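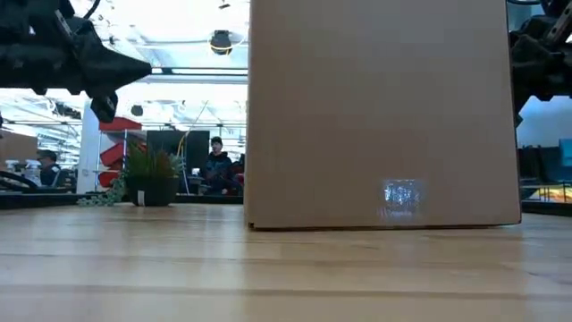 The two-arm table at the Kiltano open day, with the box for the afternoon demonstration.

I went to the Kiltano open day in August mostly to look at the box table. I have packed and opened boxes for a living for a good part of my life, and I wanted to see how far the machines had come with a job I know.

Kiltano works out of one large room in the old Tonetwood building. The ceiling is open, with the pipes showing, and there are plants and storage bins between the desks. Staff kept working while visitors walked through. I liked that. Too many demonstrations are held on a stage with the lights down, and you leave knowing less than you did before.

The table has two black arms, one on each side. The software that runs them is called Numel. Tomomi Morikawa led our group, and she started by giving us the results from the week before: 902 attempts at handling a cardboard box, of which 78 percent ended the way the team wanted. She gave the number before anyone asked for it. Then she ran the demonstration and it failed twice. On the first try the left arm touched the cardboard and slid off. On the second the two arms did not agree on how hard to squeeze. The third try was fine. The whole thing took 20 minutes, and a couple of people in our group left before the end.

I think they left too soon, and I think more companies should hold open days like this one.

Most of what the public knows about robots comes from short videos. A video shows the try that worked. If you run a small warehouse, as my sister-in-law does in Miyazaki, you see the video, you get a sales call, and you have to decide whether to spend a lot of money. What you need to know is how often the thing fails and what a failure looks like. Does it drop the box, crush it, or just stop and wait? At Kiltano I learned that it mostly stops and waits. That is worth more to a buyer than any video.

There is a case against this. A man standing next to me said that showing failures scares off customers, and that a competitor with a slick show would get the order. He may be right about the first order. I doubt he is right about the second. I once worked in a place that bought a taping machine after a very good demonstration, and it spent two years under a tarp.

My complaint about the visit is a different one. Our group had around 40 people in it, and from the back you could see very little. Morikawa answered every question, but she had no microphone, and the ones about cost and upkeep came at the end when people were already talking among themselves. Smaller groups and a printed sheet with the week's results would fix most of that.

I would also like visitors to be allowed to bring their own box. The ones I deal with have been wet, stacked badly and taped over three times. I asked about it on the way out and was told they would think about it for next year. I plan to bring one anyway.

Letters and replies: use the contact form | © All rights reserved | Back to top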